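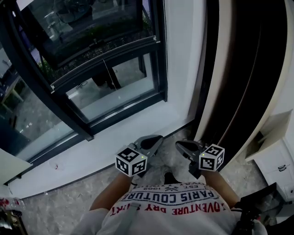 Nov 2, 2019 - screen print bench, wash tests on cotton

Carrying on with the red. The Avard red is still the problem one, navy behaves itself. Same white cotton blanks as before, the heavier ones, plus a handful of the thin Taneck ones that were left in the bottom drawer.

Mixed 325 g of the Avard base this morning, pigment at the usual strength. Too stiff. Let down with a bit of the Veno thinner, a teaspoon at a time, until it dropped off the knife in a ribbon. Forgot to weigh the thinner. Will have to do that again properly.

Screens
Coarse mesh for the big lettering, fine one for the small text. Coarse one has a pinhole near the top corner, taped on the back for now. Someone has put it away with ink in the corners AGAIN, please don't, it took me most of an hour with the soft brush to get it open.

Fine screen is nearly done for. Emulsion is going soft along the squeegee edge after 970 pulls (tally on the frame, believe it). The tin says 2,000 but that must be with somebody else's squeegee. Recoat before the next job, not after.

Printing
Two strokes, flash, two strokes. First shirt patchy, ink hadn't flooded. After that fine. Thin blanks creep on the board when the screen lifts - more glue helps but then they come off stretched and the letters go wide. Tried printing them with one stroke only. Looks weak but sits flatter and feels much nicer to wear. Might be the answer for the thin ones, might just look cheap. Ask upstairs.

Curing
This is where I think we've been going wrong. The dryer belt is running faster than the dial says. Chalked a mark and timed it twice, quick both times. So everything from the last batch has probably been undercooked, which would explain the red flaking at the folds. Slowed the belt one notch, sent half the shirts through at the old setting and half at the new.

Stretch test straight off the belt:
old setting - red cracks on a hard pull, navy ok
new setting - red ok, navy ok, slight yellowing on one thin blank right by the seam
thin blank, one stroke, new setting - ok, barely any cracking

Wash
Machine on the hot cycle, Alcaraz powder, no softener. Inside out for half of them, right way out for the rest. Labels written on the hem in laundry pen, A for old belt setting, B for new. Three cycles done by the time I stopped.

A shirts: red gone pale at the edges, flakes in the filter. Bad.
B shirts: can't see any change in the red. Navy maybe a touch duller, hard to say under these lights.

Not going to call it after three. The April batch looked perfect until the sixth wash and then let go all at once.

Other bits
- nearly out of pallet glue, order in
- Veno thinner lid is split, decanted into the brown bottle, labeled it
- 100 blanks on the shelf marked large are mediums, check before anything goes on press
- small text fills in if the ink is let down too far, keep a stiffer pot just for that
- belt guard rattles, tightened, still ratttles

To do next
Weigh the thinner. Rerun B at one more notch slower to see where the yellowing starts. Heat strips through the dryer at both ends of the belt, left side feels cooler to me. Carry on with the wash until something fails.

A shirts are in the rag bin. B shirts drying on the rail by the sink, leave them there please.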